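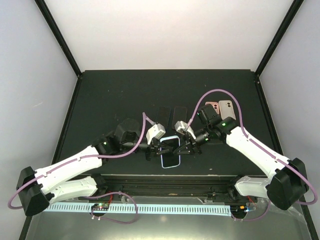
Notas para a fala, sexta, 14h. Sala pequena, falar devagar (tento sempre, nunca consigo)

Abertura
Bom dia / boa tarde, ver a hora. Agradecer à Buppha Kongkaew pelo convite. Título: regras de bancada para células de dois braços. Não é palestra de norma, não vou ler artigo por artigo. Quem quiser a lista de normas, está na folha da entrada.
Perguntar logo: quem aqui já escreveu um procedimento de célula? Quem já leu um até o fim? Esperar. Deixar rirem.

1. De onde vem isto
Linha de Udley, manuseio de celulares e capinhas. Dois braços partilhando a mesma mesa. Começámos com o documento da Palacios, 219 páginas, ótimo para auditoria, péssimo às sete da manhã. Resumimos para 2 folhas. Demorou mais resumir do que o fornecedor demorou a escrever, acho eu.
Dizer que as duas folhas não substituem a avaliação de risco. Repetir isso. Na última vez alguém saiu da sala a dizer o contrário.

2. Zona partilhada
O ponto principal da tarde, não correr aqui.
Dois braços que se encontram sobre a mesma peça = uma zona, um dono de cada vez, salvo tarefa declarada como conjunta. Declarada onde? No programa E na folha. Se só está no programa, o operador não sabe.
Tarefa conjunta: pontas dos dedos quase a tocar, é normal, é o trabalho. Mas então velocidade reduzida nos dois, e paragem de um pára o outro. Sempre. Contar o caso de Zinemura: um parou, o outro continuou a puxar. Celular com a capa meio posta, ecrã partido. Ninguém ferido. Mostrar o registo se houver tempo.
Pergunta que vai aparecer: "e se o sensor de força já resolve?" Resposta: ajuda, não resolve, o limite de força é por braço e a peça sente a soma.

3. Cabos
Parece assunto menor. Dos 478 registos de paragem que revimos, 357 tinham cabo pelo meio: puxado, preso no cotovelo, torcido no punho. Pausa depois do número.
Regra nossa:
- manga em todo o percurso, do punho à base
- folga suficiente para o pior ângulo do punho, verificada à mão, braço desligado
- folga a mais também é defeito, o arco não pode descer para cima da peça nem entrar na zona do outro braço
- abraçadeira no antebraço, revista à segunda troca de turno
Quem mexe no cabo assina. Não é burocracia, é para saber a quem perguntar.

4. Câmaras de punho
A câmara faz parte do volume do braço! Modelo de colisão sem câmara = modelo errado. Vi isto três vezes este ano, uma delas feita por mim.
Depois de qualquer pancada, por leve que seja, recalibrar. Sem discussão. "Mas a imagem está boa" não conta.
Limpar a lente com pano seco, nunca com o da mesa.

5. A mesa
Só fica na mesa o que a tarefa pede. Peças à espera: sim, em posição marcada. Plástico de embalagem, parafusos, café: fora. Inclui a calha e o que está à volta, não só o tampo. Toda a gente limpa o tampo e esquece a borda.
Peça escura em superfície escura: testar a deteção antes do turno. Uma capa clara passa sempre no teste, portanto não testar com capa clara. Isto custou-nos uma semana em setembro.
Placas eletrónicas junto à bancada: tampa ou barreira, à escolha, mas escolher. A Greltetti vende uma tampa razoavel, não sou pago para dizer isto.

6. Luz verde
Atenção ao tom, na outra sala ofenderam-se.
Luz verde num braço diz o que o fabricante decidiu que diz. Ler o manual daquele modelo. Não quer dizer "pode pôr a mão". Para entrar: paragem, confirmação no painel, chave com quem entra. Dois braços, confirmar os dois. A chave vai no bolso, não na porta.

7. Paragem e retoma
Retoma nunca automática. Quem parou é quem liberta, ou passa por escrito.
Antes de retomar, olhar para as garras: ainda têm peça? Se sim, apoiar a peça com suporte antes de abrir. Cuidado com a ordem, abrir os dois ao mesmo tempo larga o celular.
Primeiro ciclo a velocidade lenta, alguém a ver, até 2 minutos. Se houver queixa de produção, mandar falar comigo.

Se sobrar tempo: exercício da folha. Cada grupo risca uma regra que acha inútil e defende. Normalmente riscam a assinatura do cabo, voltar entao ao número do ponto 3.
Se faltar tempo: saltar o 6, NÃO saltar o 7.

Perguntas. Repetir a pergunta ao microfone. Folhas na mesa da saída, levar as que sobrarem para Udley.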